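Last updated September 29, 2023

I get the same bean questions over and over, at the market table and by email, so I finally typed up my answers in one place. I'm Gleice Paiva, I run the Mirnstead Bean Share, and I will happily talk about dried beans for longer than you want me to. If your question isn't in this list, write to me anyway!

# Bean Share FAQ

## What is the Bean Share?

It's a buying club for dried beans. We order in bulk, I split the sacks into member portions, and you pick yours up once a month. Right now we have 27 households. You pay for what you order and that's it, no dues.

## What kinds do you carry?

Red beans always, because they're what people go through fastest (me included, I make a pot every week). Black beans and pintos most months. Chickpeas when the price is decent. I'm trying to get a regular supply of cranberry beans, but so far I've managed it exactly once and they were gone before I could put any aside for myself.

## Do you really weigh everything?

Yes! Every portion goes on a scale. I started out scooping by the cup, like most people do at home, and it caused all kinds of trouble. A cup of small beans and a cup of big beans don't weigh the same, and neither do a level cup and a cup scooped by somebody generous. My friend Mendonça helped me pack one weekend and her bags came out visibly fatter than mine. Guess which ones people reached for.

## What scale should I get for home?

Any digital kitchen scale that reads in grams and has a tare button. You don't need a fancy one. Mine is a plain white thing with a little screen and a couple of buttons and I've never wished for more. I'd look for a platform big enough that your cup or bowl doesn't cover up the numbers, which sounds obvious until you've got a mixing bowl on there and you're bent sideways trying to read it.

Skip the spring kind with the dial if you can. They're charming, but they're hard to read for small amounts.

## How do I weigh beans without making a mess?

I keep two containers going. The big stash sits in a clear plastic tub with an open top, right next to the scale, and the portion goes into a cup that stays on the scale the whole time. Then I move beans from one to the other until the number is what I want. The tub should be wide and low so you can get your hand in. Tall jars look prettier on a shelf, but try fishing the last few beans out of one.

Put the empty cup on first, press tare so it goes to zero, and then start adding. If you forget, don't panic and dump everything out on the table (I have done this). Just weigh an identical empty cup afterward and subtract.

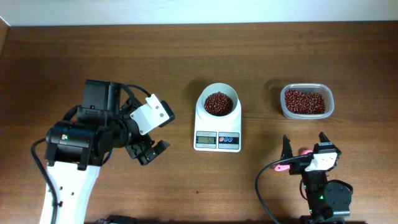 Go slowly near the end. I pour in the bulk of it and then switch to pinches, because beans come out of a scoop in a rush and you'll overshoot. If you do overshoot, take a few back out. They're beans, they don't mind.

And do it on a table with nothing else piled up close to the scale. If the cup or the platform is leaning against something, even a bag, your number will be off and you'll spend ten minutes blaming the batteries.

## How much is one serving?

I plan on 50 grams of dry beans per person when they're going next to rice and something else, and 90 grams if beans are the whole dinner. The smaller amount looks stingy in the cup! I know! Beans swell up a lot when they cook, so please don't double it the first time. Cook it once and see how you feel.

For kids I don't bother figuring it out. They take some of mine.

## My scale keeps changing its mind. What's wrong with it?

Usually one of these:

- The table wobbles. Fold a piece of cardboard under the short leg.
- There's a bean under the scale. I'm serious, check underneath.
- A fan or an open window is blowing on it.
- The batteries are going.

If it still drifts after all that, weigh the same thing three times in a row. When all three numbers agree within a gram I'd call it good enough for dinner.

Some scales also shut themselves off after a minute or two, and when they come back on they've forgotten your tare. That one used to make me furious. Now I write the number on a scrap of paper before I answer the phone.

## Grams or ounces?

Grams for me. I grew up with them, and the small amounts come out as whole numbers. If you're an ounces person, that's fine, order in ounces and I'll convert. Just tell me which one you mean. Somebody once wrote "16" on the order form with nothing after it and I had to call.

## Do I have to soak them?

You don't have to, but I do. Overnight on the counter in a big bowl with plenty of water, more than you'd think, since they'll drink a lot of it and you don't want the top ones poking out. In hot weather I put the bowl in the fridge.

Red kidney beans are the one place where I get bossy. Soak them at least five hours, throw that water out, and boil them hard in fresh water for a good ten minutes before you turn it down. Don't put raw kidney beans straight in a slow cooker. They contain something that can make you really sick if they never come to a proper boil, and a slow cooker on low may not get there. After the boil you can simmer them or move them to whatever pot you like.

## When do you add the salt?

In the soaking water and again while they cook. I know your grandmother said it makes them tough. Mine said that too. I've cooked them both ways plenty of times and the salted ones come out better all the way through. What does keep them hard is tomatoes or vinegar, so hold those until the beans are soft.

## Mine have been cooking forever and they're still hard!

They may be old. Dried beans keep for ages but they get stubborn, and a bag from the back of the cabinet could be from who knows when. Hard water does it too. A small pinch of baking soda in the pot helps, and I mean small, otherwise they taste like soap.

This is why I write the month on every bag. Please use the old ones first.

## Do I need to sort them?

Yes, please. Spread them out on a tray or a clean table and look for little stones, bits of dirt and anything shriveled. I go through them once when I pack, but I'm doing a lot of bags and I miss things. It takes two minutes. Then rinse.

## How should I store them?

In something with a lid, somewhere dry, away from the stove. I like clear containers because I can see how low I'm getting. The snap-lid ones from Fuvetti have held up well for me, and I've heard good things about the Stisus jars, although I only own one and my daughter keeps buttons in it.

If you're worried about bugs, freeze the bag for a few days when you get home, then let it come back to room temperature before you open it so moisture doesn't settle on the beans.

## My order came up short. What do I do?

First, weigh it without the bag or container, or tare the container out. If it's still off by more than a few grams, tell me and I'll make it up on the next pickup, no argument. The most dramatic one so far was a member who ordered 500 grams of pintos and got 456. That was a Sunday night batch, I was tired, and I'd tared the scale with a spoon sitting on it. She got extra in September and was very nice about it.

## Can I bring my own containers?

Yes, I love that! Clean, dry, with a lid, and your name on masking tape. Drop them off the week before so I can fill them with everyone else's. Round or square, I don't care, as long as I can fit my hand in.

## Can my kids help pack?

They're welcome. Pouring and weighing is great for little hands, and the older ones like trying to hit the number exactly. I do ask for an adult per family, and nobody under three at the table, because dried beans go up noses.

## How do I join?

Email me or catch me at pickup. I'll send you the order form and you pick your beans. If you've never cooked them from dry before, start with one small bag of the red ones and I'll put my recipe in with it. Bring back the bag if you can, I reuse them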